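Budgeting for a first gripper cell: what am I leaving out?

Posted in Equipment and Purchasing

Bent Bech
We are a small contract shop in Misholm, doing inspection and folding of light textile goods, mostly wipes and small cloths. I have been asked to put together a number for one automated handling station, to be decided before the end of September. The arm is already settled. It comes on a lease from the same supplier that services our conveyors, so please don't spend time talking me out of it.

What I need help with is everything past the wrist. I have a quote from Plelten for a parallel two-finger gripper at 2,350, including the adapter plate and one set of bare fingers. Finger covers and tips are listed as "application dependent" with no price. Management wants one figure for the gripper and one for yearly running cost, and I only have the first.

Details that may matter: single shift, light goods only, flat white work surface, thin fabric that has to be picked from the top without marking it. Nothing heavier than a folded hand towel. The cell would be run by people who currently do the work by hand and who have no robot training.

Total I can ask for on the end effector side without going to a second approval is 3,000. Is that realistic, and how do people split it?

Plelten_user_north
3,000 is enough to buy it. It is not enough to buy it and keep it running for a year, unless your goods are very forgiving.

The mistake I see in most first budgets is treating the fingers as part of the gripper. Book them as tooling. The gripper body is a capital item with a long life. Covers and tips are wear parts, and on thin fabric they decide whether the cell works at all. Bare fingers will slip on some cloth and drag on other cloth, so you will be trying several contact materials before you settle. Put a separate line in the budget for that trial period.

My split for a station like yours would be the body and adapter plate as quoted, then two complete spare sets of fingers, then a trial allowance for covers and tips, then cable management. People forget the last one. A loose loop between the arm and the gripper will snag or pull a connector sooner or later, and the replacement cable is priced like the tooling it is. Ask for the cable price in writing before you sign. 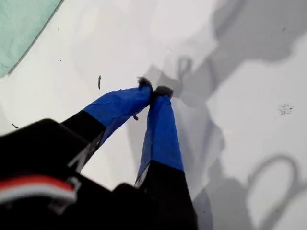 On tips specifically: a soft fibrous contact face can hold thin cloth well at low closing force, but it has two costs. Fibers come off and end up on the product or the work surface, which matters if you are inspecting white goods. The face also packs down with use, so the closing position that worked on day one has to be taught again later. Ask the supplier whether a tip can be changed alone or only together with the cover. If the whole finger has to come off, you are paying for downtime on every change.

Covers are simpler. Check how they are held at the base. A sleeve that creeps toward the tip will change your grip point without anyone noticing until picks start to miss. Buy them in a color that contrasts with both the goods and the table, so an operator can see a torn one from a normal standing position.

For the yearly number, don't guess. Run the station for a couple of weeks on the real product, log every change of tip or cover with the pick count, and scale up. If management insists on a figure before that, give them a range and say what it depends on.

marten_brostarbridge
We have the same gripper size at our Brostarbridge site. Agree with the above on tooling as its own line. A few things from our side.

1. Training. The supplier's course was 3 hours and covered opening, closing and error codes. It did not cover teaching a pick on cloth. Budget internal time for that. We used around 13 working days in total before the first operator could re-teach a position alone, spread over a longer period.

2. The work surface. White is fine for lighting, but it shows every speck of lint, and our camera flagged specks as defects until we added a wipe-down at the start of each shift. If yours is vision guided, expect shadows from the arm and cable to cause the same kind of trouble. A second light from the other side fixed most of it. It was a cheap fix that should have been in the original request.

3. Lead times. The gripper arrived quickly. The tips took much longer. Order the spares with the first order, even if you are not sure of the material.

I would ask for the second approval now. Going back for more money in the middle of commissioning is harder than asking for it all once.

ma_tooling
just get suction, way cheaper

marten_brostarbridge
Suction on thin open-weave fabric leaks, and you often lift two layers. We tried it on wipes before the gripper. It is worth a test if the weave is tight, but compressed air is a running cost too and should go in the same comparison.

Bent Bech
Thanks, this is useful. I will resubmit with the gripper body as capital and the fingers, covers, tips and cable as a separate tooling line - with the trial period stated openly and no yearly figure until we have logged some picks. I have asked Plelten whether the tips come off separately and will have the answer on Wednesday. The suction test I can do with equipment we already have, on the tighter weaves only.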